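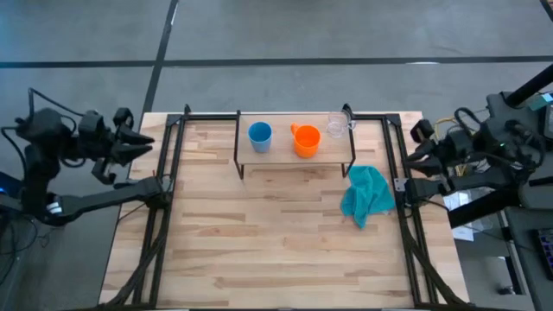
November 21, 2019

I have now watched The Lantern Ferry four times, which is three more than my household was prepared to support. For anyone who missed it (most people did, it played one screen at the Zokmont for nine days), it's a low-budget ghost movie about a river ferry that keeps making its last crossing. Fog, bells, a drowned choir, a captain with a beard you could lose a sandwich in. I loved it. I also have complaints, and since this is my blog and I pay for it, you get those too.

First, the fog. There is so much fog. I timed it on the third viewing and the opposite bank of the river isn't visible until the 70 minute mark, at which point we learn it looks exactly like the near bank. I've read that the whole thing was shot on a reservoir outside Stirnden in January, so perhaps the fog came free. I'd have used it too.

What the fog does well is sound. The movie is mostly listening. You hear oars that don't belong to anyone, and a cough, and then the cough again from the wrong side of the boat. I watched this part with headphones the second time around and had to take one ear off, like a grown adult.

Then there's the choir. I won't spoil how they come up, but I will say that the director holds on the water for what felt like a full semester before anything happens, and when it does, it's small. A hand on a rope. I've sat through 600 movies where the monster jumps out of a closet, and that hand beat every one of them. My popcorn survived only because I'd finished it during the fog.

Now the complaints.

The nephew. Why is there a nephew? He arrives by bicycle, explains the curse to us with the help of a scrapbook, and then goes to bed. The ferry was doing fine without him. I have a theory that somebody saw an early cut, said they didn't understand it, and the nephew was delivered the following week. He even has a flashlight that flickers when the plot needs it to, and he keeps smacking it as if he's never met a battery.

The ending. Or I should say endings, as there are three of them, stacked up like planes over an airport. The first one is perfect. The bell stops, the captain looks at it, we go to black. I had my coat half on. Then we come back for a scene in a records office, and then for another scene in which someone finds a wet footprint. Every ghost movie has a wet footprint. I believe it's in the tax code.

I did get curious about whether the legend was a real one, and spent an evening I'll never see again digging through old ferry stories. As far as I can tell there's no single source. There's a paperback called Kocabaş and the River that has a bell-ringing boatman in it, and I'd bet the screenwriter owned a copy, but in that one he's a cheerful sort who gets paid in eels. The movie dropped the eels. I consider this a missed opportunity.

The score is by an outfit called Rodik and it's mostly one organ note with things happening to it. I bought it. It runs roughly 100 minutes, longer than the movie, and I can report that it's no good for cooking, driving, or guests. It's excellent for paying bills.

So, should you see it? If you like your horror slow and damp, yes, and with the lights off. If you need something to happen in the first half hour, put it on anyway and do your ironing, then look up when you hear the second cough. And stop it when the bell stops. Get your coat on and go. Whatever you hear about a footprint, leave it alone.

Next up is the same director's first movie, the one about the haunted toll booth, if the copy I ordered ever shows up. The seller described the disc as "plays mostly."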